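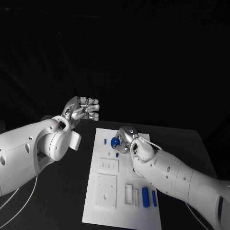 Vekis flat work board, white
Reviewed 27 February 2023

I bought this board in June from the Salehi shop in Julton, and I have used it on most working days after that, so I think I can now give a fair opinion. It is a plain white rectangular board which you lay flat on the table and work on. There are no clips and no feet. I paid a little more than I wanted to pay, but less than for the Skelelton board, which I also considered.

My reason for buying it was my table. The top is dark grey, and I like it very much, but for small work it is tiring. A screw or a short dark pin disappears on it at once, and in the evening I was always moving the lamp. On the white board I see small things immediately. Coloured parts are the easiest. I have a number of short blue rods, and I can find one with a quick look even when I am thinking of something else.

The weight on the packet is 313 grams. I was afraid that it would slide, and on a polished table it does slide a little if you lean on one corner. On my own table it stays where I put it. If yours is very smooth, I would recommend a thin cloth under the board. The shop sells a rubber sheet for this purpose, but I did not find it necessary to buy one.

Cleaning is simple for pencil and for dust. For glue it is less simple. I left a drop of wood glue overnight and had to work on it for around 30 minutes with warm water and a plastic card, and there is still a slightly dull place if you look from the side. The leaflet says that the surface can be wiped "100 times and more" without change. I have certainly wiped it more often than that and the colour is still good, except for this one place, which was my own fault.

What I like less are the corners. On mine, 2 of them were a bit sharp when it arrived, and I made them softer with fine sandpaper. It was a small job, but at this price the maker could do it. I also miss a raised edge. Round parts can roll from the board onto the table, and then from the table onto the floor. When I work with anything that rolls, I now place it in the middle and with some angle to the edge, and this helps. 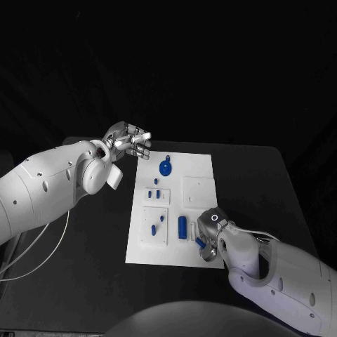
Could you say whether it reflects the light? I had a different white board before and under my desk lamp I could not look at it for long, so I went back to working on a grey cloth.

Thank you for the question, I should have written about this. It is not as shiny as a board for writing on a wall, but it does reflect. With the lamp directly above, I found it uncomfortable. I moved the lamp to the left side and a little lower, and now I can work a whole evening without problems. If you cannot move your lamp, perhaps the grey cloth is the better choice for you, although small parts catch in cloth.

One more point for people who want to cut on it: please don't. A knife leaves a line in the surface, and dirt goes into this line and stays. I keep an old piece of card for cutting and put it on top of the board when I need it.

I give it four stars. I took away one star for the corners and the missing edge together. I would buy it again in the same size.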